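The Printed Tablecloth, Reconsidered

How a white ground, three inks and a few yards of cloth are drawn, printed, hemmed and kept flat

By Constanza Olivares
7 February 2024

A plain white tablecloth shows every crumb. A solid dark one shows every speck of lint. The printed botanical cloth sits between the two, and mills that supply household linen have kept it in their ranges for decades with only small changes to the drawing. The leaf shapes get looser or tighter, the flowers move from red to pink to orange, and the ground goes from bright white to off-white and back again.

At Wanora, a small print works that sells table linen under its own name and under two others, the pattern archive holds 2913 sheets. Of these, 173 are botanical repeats drawn for tablecloths. The rest are curtain prints, apron prints, tray cloths and a long run of checks. The tablecloth drawings are kept apart because they are drawn at a different scale. A curtain hangs in folds and is seen from across a room. A tablecloth lies flat and is read from about two feet away by a person who is sitting still.

That distance governs most of the decisions. Line weight is the first of them. A fern drawn with a heavy line will dominate a table at close range and make everything put down on it look smaller. The same fern in a thin gray line recedes. It fills the ground without competing with a plate. The designers at Wanora draw foliage in one gray, with no fill, and reserve solid or tinted areas for the flowers.

The second decision is density. An open pattern, with wide areas of white between motifs, looks clean in the package and poor after a month of use, when a tea stain has landed in one of the gaps. A dense pattern spreads the ink so that no gap is much wider than a thumb. Stains are still there, but they have edges to hide against. The usual method is to lay in the large leaves first, then the flowers, then to fill the remaining spaces with sprigs, berries and buds.

The third is direction. A cloth is seen from four sides. If all the stems point one way, the person at the far end of the table gets an upside-down garden. Tossed layouts, in which the motifs are turned to several angles within the repeat, solve this at some cost in drawing time. They also make the cloth easier to cut, as there is no top edge to respect.

Color comes last. Each color needs its own screen if the cloth is screen printed, and each screen adds cost and one more chance for misregistration. Three inks are common: a gray, a pale tint for the blossoms and a stronger version of the same hue for berries. Pale orange with gray is a reliable combination. It is warm enough for a breakfast table and does not argue with most ceramics, including the creams, blues and teals found in everyday mugs.
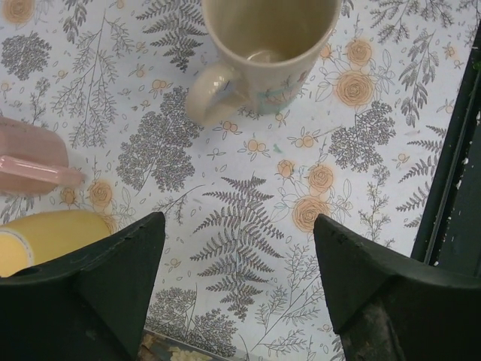
Cream mug on a botanical cloth. The rose blossoms are outlined in gray over pale orange.

Glazed ceramics are a fair test of a printed ground. A cream glaze set on bright white looks slightly yellow, and buyers who have matched their cups to their walls are sometimes surprised by how they look on the table. Gray linework cuts the effective brightness of the ground, and the cream then reads as cream. The same applies to painted decoration on the cup. A small motif in soft blue or teal holds its own over thin gray lines and would be lost over a blue or green print.

Handles matter too, in a minor way. A mug is bought from the front and used from above. Viewed from a chair, the rim, the inner wall and the loop of the handle are what a person sees. Pattern designers who work only on screen tend to forget this, and test their prints with a flat drawing of a place setting. Wanora prints a strike-off of one full repeat and puts household things on it: a mug, a bottle, something in plastic, something with a shine. The strike-off stays on a table by a window for a full day so that it is seen in low and high light.

Cloth construction

The print is only as good as what it sits on. Three base cloths account for nearly everything sold in this category.

Plain-weave cotton takes ink sharply and washes well. It creases. A medium weight lies reasonably flat after ironing but will show fold lines from the drawer, particularly across the center of the table where the folds cross.

Cotton and polyester blends crease less. The ink sits a little duller on the surface and the cloth has less grip, so it slides on a varnished table unless there is a pad beneath. Blends dry faster on the line and are the usual choice for cafes.

Coated cloth is cotton or a blend with a clear acrylic or vinyl layer. It wipes clean. It should not be folded for storage, as the coating will keep the crease. Coated cloths are rolled, print side out, on a cardboard tube.

Light wrinkling in an uncoated cloth is normal and does no harm, though it does change how the print is seen. A ridge in the fabric catches the light on one side and drops a faint shadow on the other, and fine gray linework is close enough in tone to that shadow for the two to blend. This is one argument for gray that does not appear in sales copy. A red check makes every ripple plain, as its straight lines bend where the cloth does.

Sizing and hems

The drop is the amount of cloth that hangs below the table edge. For daily use, six to eight inches is enough. More than that ends up in laps. For a formal table, 10 to 12 inches is customary. To size a cloth, measure the length and width of the top and add twice the drop to each. A table measuring 36 by 60 inches with an eight-inch drop needs a finished cloth of 52 by 76.

Hems on printed cotton should be double folded, with mitered corners if the cloth is heavier than a bed sheet. A single fold frays inside within a year of regular washing. The thread should match the ground and not the linework. Gray thread on a white hem looks like a mark.

Nadar, a workshop that hems for Wanora and for several smaller printers, finished 1641 cloths between May and the end of last year. The most frequent fault recorded was a hem that ran off grain, which leaves one corner hanging lower than the other three. It is a cutting fault and cannot be sewn out. Buyers can check for it in a shop by folding the cloth in half lengthwise and comparing the corners.

Washing and wear

Pigment prints sit on the surface of the fiber and wear by abrasion. Reactive dyes bond with the cotton and wear by fading. Most printed tablecloths are pigment prints. They should be washed inside out, or at least folded with the print inward, at a warm setting with a mild detergent. Bleach lifts gray before it lifts orange, so a bleached cloth ends up with flowers and very little fern.

Tea and coffee should be rinsed from the back with cold water as soon as possible. Grease needs a drop of dish soap worked in before the wash. Candle wax is chilled, cracked off and then pressed between sheets of plain paper with a warm iron. Cosmetics and hand creams are more troublesome than food, as they combine oil with pigment. A tube or bottle laid on its side on a cloth should be capped.

Ironing is best done while the cloth is slightly damp, from the reverse, working from the center outward. A cloth that will go straight onto the table can be spread damp, smoothed by hand and left. Some cafes use this method for every change of linen.

Miradico, which rents table linen to restaurants and halls, withdraws a printed cotton cloth after 60 washes or at the first hole. Its current stock of botanical prints stands at 1111 cloths in four sizes. The square 52-inch size goes out most often. White damask still outsells it for weddings.

Buying secondhand

Older botanical cloths turn up in thrift stores and estate sales at low prices. Hold the cloth to a window and look for thin places, which usually occur along the line of the table edge and at the center folds. Check that the gray is even from one end to the other. A cloth stored for years on an open shelf will be lighter on its outer fold, and this does not wash out. Yellowing along a crease often does, with a long soak in oxygen-based cleaner and a second rinse.

A cloth with one damaged end can be cut down. The same dense, tossed layout that hides stains will also hide a new edge, provided the cut follows the grain. Offcuts make napkins at 16 inches square, or liners for drawers.

Wanora's spring range includes four botanical repeats, one of them a fern and rose design reissued from the archive. Fotanow will carry it by the yard as well as made up.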